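Working beside the folding arms: tips from our laundry room

Updated 8/16/20

At Rotholm we wash and fold for small hotels and for families. Since November we have two robot arms at one of the tables, and our work has changed more than I expected. I write down what helped us, for other laundries who think about the same step.

Sort before the table, not on it. The arms take one piece after another, and they are slow with a pile. We put clothes in an open wire basket, with not too many in it. A full basket gives twisted sleeves, and then a person must come and pull them apart.

Check pockets by hand. This was always a rule, but before, the folder felt a coin or a pen with her fingers. Now the check must be done earlier, at the washing machine.

Treat denim separately in your plan. It is stiff and heavy, and a fold that works for a T-shirt doesn't work for it. In the first weeks we kept jeans for the people and gave the arms only towels. 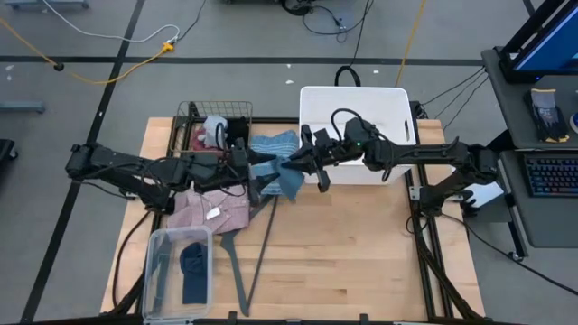
Blue denim between the two grippers, with the wire basket and the open white bin at the back of the table.

Lead the cables away from where people walk. Mark the floor with tape also, and agree that no one steps over the line while the arms move. We lost two good hours in discussion about where the line should be, and it was worth it.

Keep gloves near the screen. If they lie in another room, people will work without them.

About the jobs: we fold around 200 pieces in a shift at this table, and the same people are still here. They fold less and inspect more. Some like it, their shoulders hurt less in the evening. One colleague misses the folding and finds the watching tiring, so we now change places every 25 minutes. I recommend to do this from the first day.

Write the problems in a paper notebook next to the table. Ours has mostly the same word in it, "collar".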